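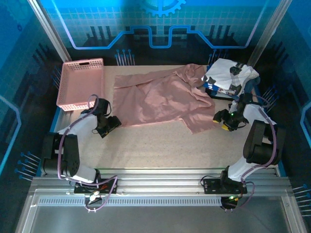
How often should you wash bath towels?

Wash them after every third or fourth use, and sooner if they smell sour or never dried out between showers. Hand towels need it more often, every couple of days in a busy house.

Most towel trouble comes from too much detergent and not enough rinsing. The steps below are for ordinary cotton towels in a home washer, top or front loading.

Before you start

Check the care tag. If it says cold only, skip the hot soak. Sort whites from colors, and keep new dark towels by themselves for the first two washes. Shake each towel out as you load it. Don't put towels in with zippers or hooks, which pull the loops.

If you find a pulled loop, cut it level with scissors. Don't tug on it.

Washing

Fill the drum loosely. In my machine 6 bath towels is the limit, and a smaller drum will take fewer. If you have to press them down to close the lid, take one out.

Use half the detergent the cap tells you to. Set the water to warm for colors and hot for whites. Leave out the fabric softener. It coats the cotton and the towel stops soaking up water, and then people buy new towels they didn't need.

Run an extra rinse. On my old Borkier the button is marked Rinse Plus, but every brand calls it something else.

Stripping stiff or sour towels

Do this when regular washing has quit working. Twice a year is plenty.

Wash the towels hot with one cup of white vinegar and no detergent. When the cycle ends, leave them in the machine and wash them hot again with half a cup of baking soda. Don't put the two in together, as they cancel each other out. Never use vinegar in a load that has bleach in it. If your washer's manual warns against vinegar, run plain hot water for the first wash.

If there are still suds in the second wash, run one more with plain water.

Drying

Take the towels out as soon as the washer stops. Snap each one hard a couple of times to lift the loops. Dry on medium, and stop the dryer halfway through to pull apart anything that has balled up. Clean the lint screen first.

On a line, leave a gap between towels and bring them in once the hems are dry. The hems are always last. Ten minutes in the dryer afterward takes the stiffness out.

Fold them only when they are fully dry, and put the clean ones at the bottom of the stack so they all get used.

Comments

marlene_k: Did the vinegar wash on a set I was about to throw out. Smell is gone, still a bit scratchy.

Chukwuemeka Edet: For scratchy ones try the extra rinse twice. We have hard water here and it made more difference than the soda did.

tomsgarage: does this work on microfiber

pj: Microfiber I wash warm, no vinegar, no softener, low heat. Keep it away from cotton or it picks up all the lint.

Contact | Copyright Warkdale Home Pages | Back to top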